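Keeping tea and coffee fresh: what I'd ignore

Every kitchen shop in Oltden will sell you a way to keep tea fresh. Vacuum lids, little sachets, a pump that hisses. I've tried 2 of the pump sort and couldn't taste a difference in either, and one of them stopped sealing by July.

Most of the advice comes down to air, light, heat and damp. Fine, but people then put their expensive tin on the shelf over the kettle. Move it. A plain jar in a cool cupboard beats a fancy one in the steam.

Coffee in the freezer? I'm doubtful. If you must, freeze it in small bags and don't put a bag back once it's been opened. Beans keep better than ground, that much I'll accept, though the claim that ground coffee is ruined in 5 minutes is shop talk.

Don't store tea near spices. My neighbour Chiến Đồng kept green tea beside star anise for a winter and drank the result out of stubbornness.

Rice grains in the jar to soak up damp - I've never seen it do a thing for tea. Dry your spoon instead.
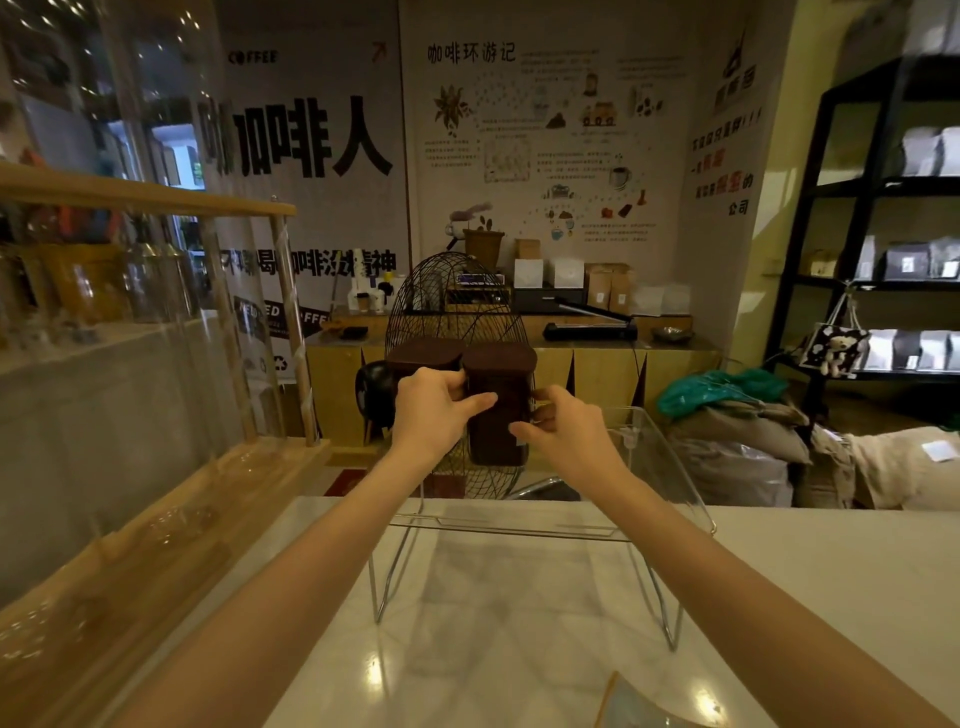
Matching canisters look smart, but check the lid before you pay. Lift it by the rim and see if it grips. If it drops straight off, keep the tea in its own bag inside, folded over with a peg.

Washing them out is another matter. Warm water, a drop of washing-up liquid, then leave the lid off overnight. Bicarb is supposed to shift old smells. It shifted half of mine.

Buy less at a time, too. A small packet finished in 5 weeks needs no gadget.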